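Frequently asked questions

Florville Guest Rooms and Apartments

Last updated: Saturday, July 14, 2018

Before you write to us, please look if your question is already answered on this page. We answer all e-mails, but in the high season it can take us until the next day.

At what time can I check in?

From 3 in the afternoon until 9 in the evening. If your bus or train arrives later, please tell us at least one day before and we will leave the key in the small box next to the street door. You will get the code by e-mail. We do not send the code by telephone message, as these messages do not always arrive to foreign numbers.

At what time do I have to leave?

The rooms must be free at 11 in the morning. You may leave your bags in the office behind the kitchen until the evening, without payment. The office is locked when we go out, so please agree with us the hour when you come back.

How do I reach you from the station?

Take bus number 22 in the direction of the harbour and get off at the stop Sönmez Bakery. From there you walk back a few metres and take the first street on the right. Our door is the green one. On Sundays the bus goes only once in an hour, and a taxi is the better choice if you have small children with you.

Is there a place for my car?

We have three places in the yard. They cannot be reserved, and a van will not pass through the gate. When the yard is full, you can use the public car park Preven behind the market hall. It is open day and night, and you pay at the machine before you go back to your car.

Is breakfast included?

It is included in the rooms but not in the apartments, where you have your own kitchen. We serve it from half past seven until ten. There is bread, cheese, eggs, jam from our own plums and usually one cake. If you do not eat milk or wheat, please write this in your booking and we will buy something suitable.

What will I find in the apartment kitchen?

Plates, glasses, pots, two sharp knives, a kettle and a coffee pot for the stove. Salt, oil and sugar are there too. There is no dishwasher and no microwave. Please do not put hot pots directly on the worktop; the cork mats are in the upper drawer.

Can I bring my dog?

One quiet dog is welcome in the ground floor apartment. We ask for a small extra payment for the cleaning. Dogs cannot come into the breakfast room, also not the very small ones.

How do I pay?

We ask for a deposit of 145 euros for any stay of more than 3 nights, by bank transfer. The rest you can pay in cash or by card when you arrive. Shorter stays are paid completely on arrival.

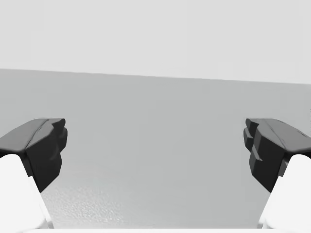 What happens if I must cancel?

Up to 22 days before arrival you receive the full deposit back. After this date we keep it, but you can use it for another stay in the same year if we have a room free. Please cancel in writing, even if you have already spoken with us.

Do you have wireless internet?

Yes, in all rooms. In the apartment under the roof the signal is weak when it rains hard. The technician from Fonunar has changed the box two times and it is a little better now. If you need to work from your room, please ask for the first floor.

Are you open in winter?

We close at the end of October and open again in the week before Easter. During this time we read e-mails once a week and you can already book for the next season.

I have forgotten something in my room. What should I do?

Write to us and say what it is and in which room you slept. We keep found things until the end of the season. We can send them by post if you pay the stamps.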